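Morelli Court Residents' Association
Minutes of the August meeting, 7:00 p.m., ground floor room

Present: Pierina Marino (chair), Italo Lo Presti, Rebecca Marchetti, Fulvio Sala
Apologies: Dinesh Devadiga

1. Minutes of the last meeting
Approved with one correction. The bike shed key deposit is $15, as agreed in the spring.

2. Countertops
Rebecca passed round the finishes for the shared kitchen. Members liked a dark top with light veining. Fulvio asked if it would show crumbs. Rebecca to get a price from Cekov for the long counter only.
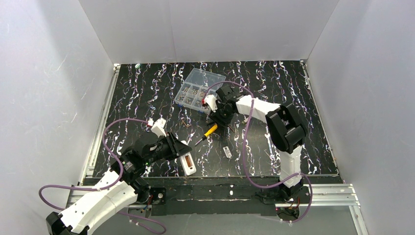

Black top with thin white and pale lilac streaks.

3. Money
Balance stands at $1,483. The gutter bill has been paid. Two units still owe the quarterly charge and Pierina will write to them again.

4. Parking
Italo reported cars left across the ramp on the north side. Agreed to repaint the lines and put a notice in the lobby. Fulvio has paint left over from the fence.

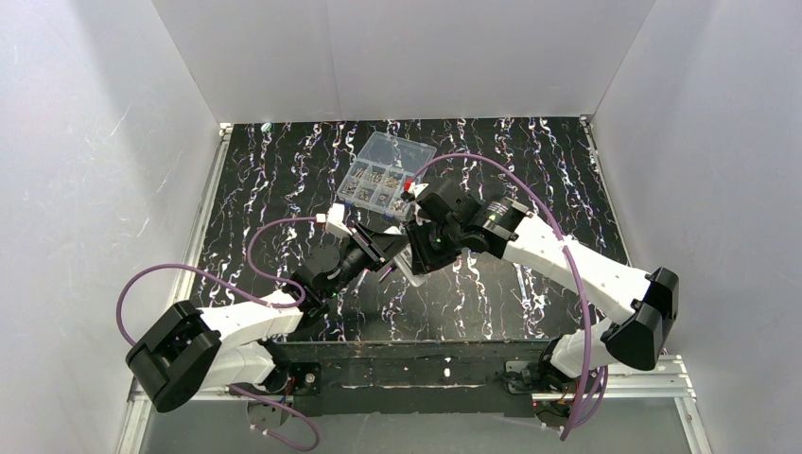
The visitor spaces were also discussed. Unit 49 asked for a second permit. Refused for now, to be looked at again once the lines are done.

5. Laundry room
Dryer still stopping early. Italo to call Sketus again.

6. Other business
Rebecca asked for the hall light timer to be set later. Agreed.

Meeting closed at 8:40 p.m.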